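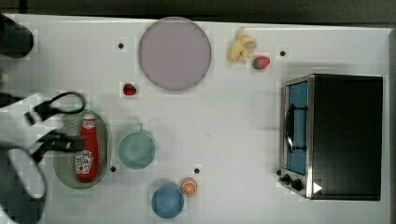
About Us

Cistach Regimental Research. Small outfit, 2 rooms over the old Marchuk feed store, open most afternoons and Saturday till noon. We look up soldiers. Mostly Civil War, mostly volunteer regiments from the Midwest, some Spanish-American War if the rolls are decent.

How it started: one family's letters, a great-great-uncle in the infantry, nobody could agree which company. Took a whole winter. By the end of it the neighbors were bringing in their own shoeboxes. We put up a sign.

What we do

Muster rolls, pension files, descriptive books, hospital registers. Company rosters rebuilt from scratch when the printed ones are wrong, and they are wrong a lot. Spelling especially. One private in our files shows up under five different last names and signed with a mark, so who knows what he called himself.

We also transcribe. Letters, diaries, account books, quartermaster receipts (yes, people want those). Pencil is fine. Water stains are fine, just slower. Send scans first please, not originals.

The Coltari Collection came to us a few years back, 73 letters from one artillery battery plus a box of reunion programs. About half are transcribed so far. You can read them in the office, ask at the desk. Copies by mail, see the price sheet.

Fotitz is our name index. Home made, a bit clunky. Covers 40 regiments right now and we add to it when theres time. Search by last name or by county of enlistment. Try odd spellings. If you find a mistake tell us, we fix them in batches.

What we don't do

Appraisals. Swords, buttons, belt plates, no. Membership paperwork for lineage societies, also no, but we'll copy the records you need for it.

Fees

A basic lookup is $20, one soldier, one regiment. Bigger jobs we quote by the hour. If we find nothing you get a list of where we looked and it still costs the same, sorry. Turnaround is usualy a month, longer in January when everybody got a box from grandma over the holidays.

Visiting

Stairs are on the side of the building, not the front. Parking in back. Bring whatever you already know, even if its just a county and a nickname. Call before driving any distance, we close for courthouse trips and don't always get the note up in time.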